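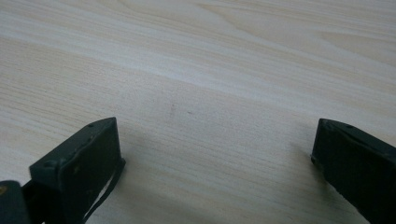

Why Does Wood Have Stripes?

by Kerubo Kimaro

Find something wooden. A table, a door, a ruler, the leg of a chair somebody is using. Look closely and you will probably see lines. Some run straight, like lanes on a highway. Others bend into arches and long ovals, as if the highway had been planned by a snake.

Those lines are called grain, and the tree made them by getting fatter.

A tree can't grow the way you do. You get bigger all over, which is why your sneakers stop fitting. A tree gets taller only at its tips, and its trunk gets wider by adding a new coat of wood just under the bark. If you hammer a nail into a trunk at the height of your nose (please don't), the nail will still be at that height when you are a grandparent. Your nose will have moved. The nail won't.

Fast wood and slow wood

In places with a cold winter, a tree has a busy season and a lazy one. Around April it wakes up and starts building in a hurry. The wood it makes then has big, roomy cells with thin walls, good for moving a lot of water up to the new leaves. This is called earlywood, and it usually looks pale.

By late summer the rush is over. The tree builds small cells with thick walls, packed close together. This is latewood, and it usually looks darker. Then comes winter, and the tree does nothing at all for months and doesn't get in trouble for it.

One pale band plus one dark band makes one ring, and one ring is one year. In the town of Jillmont there is a slice of an old fir on the library wall with 357 rings. I know because I counted them, and then I lost my place at 212 and had to start over.

Trees in hot, rainy places may not bother with rings you can see. If every month is a good month for growing, there is no reason to stop.

So where do the stripes come from?

A ring on a stump is a circle. A table doesn't have circles all over it. What happened?

Think of a tree trunk as a stack of paper cups, one inside another. Slice straight across the stack and you get circles. Slice down through the middle, from top to bottom, and you get lines. They are the same cups, cut a different way.

Now slice from top to bottom again, but off to one side. The knife only grazes some of the cups, and those leave tall pointed arches or stretched-out ovals. Woodworkers call the arches cathedrals, because they look like church windows. Trunks also bend and bulge, so the shapes come out wobbly. One board can have straight lines along one side and big loopy shapes along the other.

What about knots?

A knot is the bottom of a branch that the trunk grew around. The trunk kept adding coats and slowly swallowed it. The grain has to swerve to get past, the way water swerves around a rock.

Try it yourself

Put thin paper over a piece of bare, rough wood and rub it with the side of a crayon. Old fence boards are great. A shiny varnished table will give you a rubbing of nothing, plus a talk with whoever owns the table.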